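Pelotas de tenis para iniciación y entrenamiento – Material deportivo escolar

Julio. Por Shahab Safavi, Departamento de Equipamiento, Trusico
Última actualización: julio, 16:30 h

La sección de raqueta del catálogo de Trusico incluye pelotas de tenis de fieltro destinadas a centros escolares, clubes municipales y escuelas de iniciación. El suministro se realiza desde el almacén de Bolville, previa confirmación de existencias por parte de nuestro servicio de atención a centros.

Usos recomendados

El artículo está indicado para clases colectivas, ejercicios de control con raqueta, peloteo en pista y trabajo con cesto. Puede emplearse asimismo en juegos de lanzamiento y recepción dentro del programa de educación física. No se recomienda para competición federada; los centros que precisen material homologado deberán solicitarlo por separado, con la referencia Skovmont.

Presentación y pedido

Referencia interna: 243.
Unidad de venta: caja de 200 pelotas.
Pedido mínimo: dos cajas por centro.
Color: amarillo verdoso.

Los pedidos se formalizan mediante el impreso general de material deportivo, firmado por la dirección del centro o por la persona en quien delegue. Las entregas se efectúan en horario de mañana. Si el centro permanece cerrado durante el periodo estival, deberá indicarse una dirección alternativa – la del ayuntamiento o la del club, por ejemplo – en el apartado de observaciones.

Conservación

Las pelotas deben guardarse en un lugar seco y ventilado, lejos de radiadores y de la luz solar directa. Las que se hayan mojado se dejarán secar a temperatura ambiente antes de devolverlas al cesto. Conviene retirar del uso en pista las que presenten el fieltro desgastado o las costuras abiertas; pueden destinarse a juegos de patio.

Marca servida

La marca puede variar según el lote. Los centros que deseen recibir una sola marca en todo el pedido lo harán constar por escrito, y se atenderá la petición en la medida en que lo permitan las existencias. 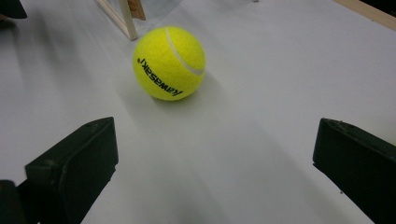

Pelota de tenis de fieltro amarillo verdoso, con costura blanca y marca «kawasaki» en negro.

Devoluciones

Se admiten devoluciones de cajas completas y sin abrir. La solicitud se dirigirá al almacén de Bolville, a la atención de Abimbola Ibrahim, con copia del albarán.

Comentarios

Osaze Haruna
¿Se puede pedir una caja de la 243 y otra de pelotas blandas para llegar al mínimo? En nuestra escuela tenemos grupos muy pequeños.

Abimbola Ibrahim
Buenas tardes. El mínimo se aplica por referencia, de modo que no es posible combinarlas. Dos centros de la misma localidad sí pueden presentar un pedido conjunto.

Bartosz Michalski
Las usamos en el club Onuoha para el grupo de adultos que empieza. Para el cesto van bien. Eché en falta en la ficha el peso de la caja, por el tema del transporte.

Chukwuemeka Omoregie
El enlace al impreso general me lleva al del curso pasado. ¿Sigue siendo válido?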